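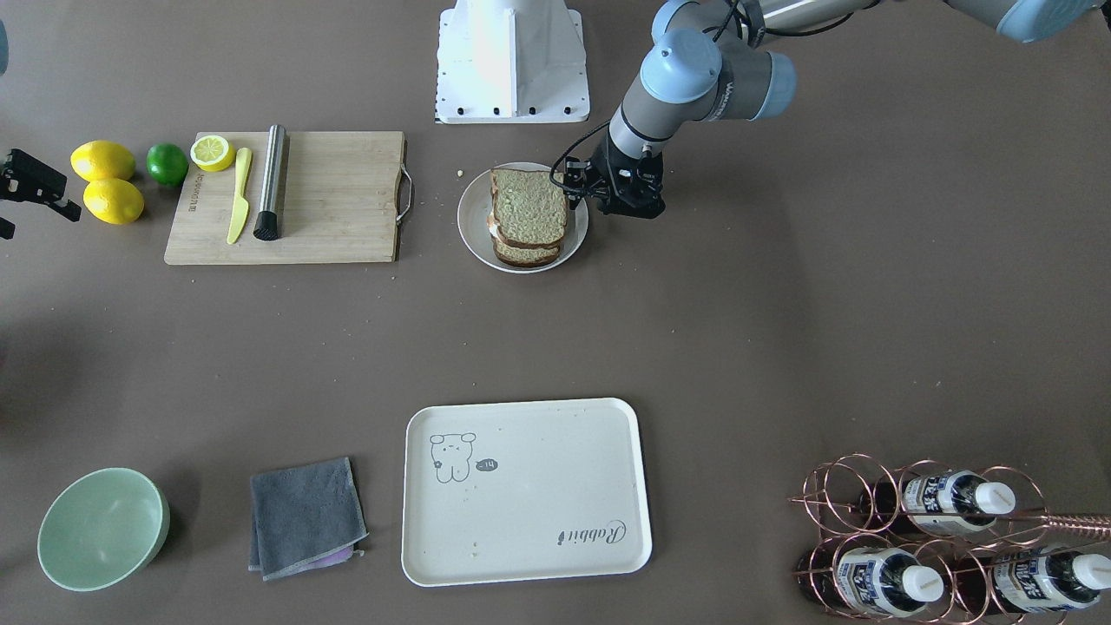

Can you leave a cut lemon out on the board while you eat, or does it need to go in the fridge straight away?

Leave it until you've eaten. A couple of hours cut side up will dry the face a bit and no more, so take a thin slice off and carry on. Overnight is another matter.

Home Forums Kitchen Table Recipes Members Log in

Kitchen Table > Boards, knives and bits

gemer_kettle wrote:
Thanks for the lemon answer. Follow-up, as I'm now being told off at home. I do lunch and drinks on the same bamboo board. Bread one end, lemon the other, muddler in between. My sister-in-law Iolanda Leite considers this one step from eating off the floor. Is she right?

tamsinhinds wrote:
She's half right. Bread soaks up anything you put near it, and lemony toast is only nice the once. I keep 2 boards and have done for 12 years, in which time I have used the second one twice.

Urport Pete wrote:
Two boards for one sandwich. And where do they live, in the conservatory?
Put the bread on the right, the fruit on the left, wipe it after. My kitchen in Urport is the size of a wardrobe and I've managed.

tamsinhinds wrote:
Pete, you also keep your muddler in the toothbrush mug. You told us so in July.

Urport Pete wrote:
It drains well.

gemer_kettle wrote:

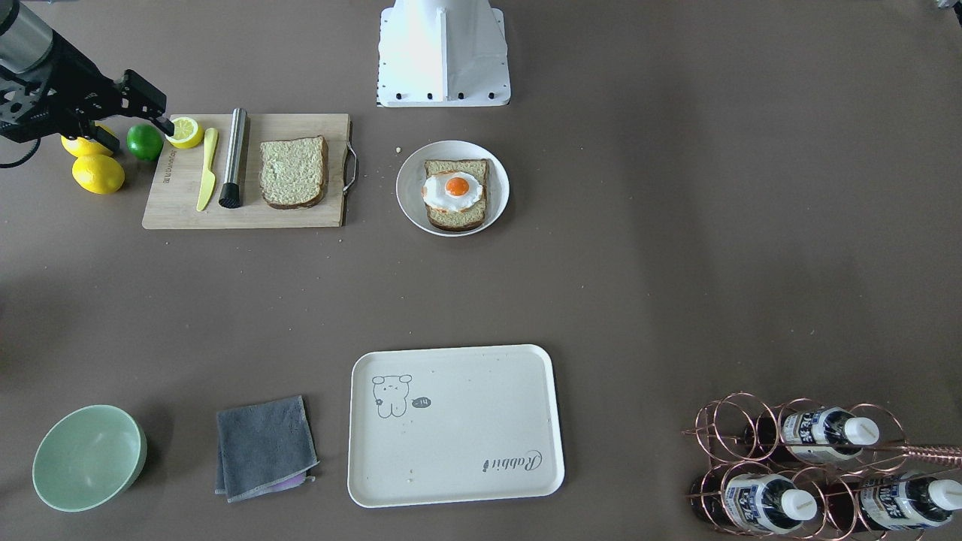
Lemon, knife, muddler, bread. Egg on toast on the plate.

Kestusside wrote:
Never mind the board, that's a good egg. Yolk nice and orange, frilly white. I'd have put it in a sandwich and regretted it down my shirt.
On the knife, I wouldn't ask a plastic one to do bread with a proper crust. Fine for lemons. For a loaf you want teeth.

Urport Pete wrote:
A plastic knife will get through a loaf if you're patient.

Kestusside wrote:
So will a mouse.

tamsinhinds wrote:
Back to bamboo, please. Don't soak it and don't put it in the dishwasher. Hot cloth, drop of washing-up liquid, stand it on its edge to dry. Mine went in the dishwasher one Tuesday and came out as a sort of canoe. Oil it every 6 weeks if you can be bothered. I bought a 300 ml bottle of board oil and expect to leave it to somebody in my will.

godoy_lane wrote:
I'd muddle in a glass on a folded tea towel and keep it off the board altogether. A heavy steel one will dent bamboo if you bash about. Press and twist, and stop when the lime smells of lime. Past that you're getting bitterness out of the skin.

Urport Pete wrote:
Some of us like it bitter.

godoy_lane wrote:
We'd gathered.

gemer_kettle wrote:
Right - bread gets cut first, fruit after, then a wipe. Iolanda says she'll accept this but wants it noted that she's bringing her own board on Saturday.

tamsinhinds wrote:
Noted. Ask her what oil she uses.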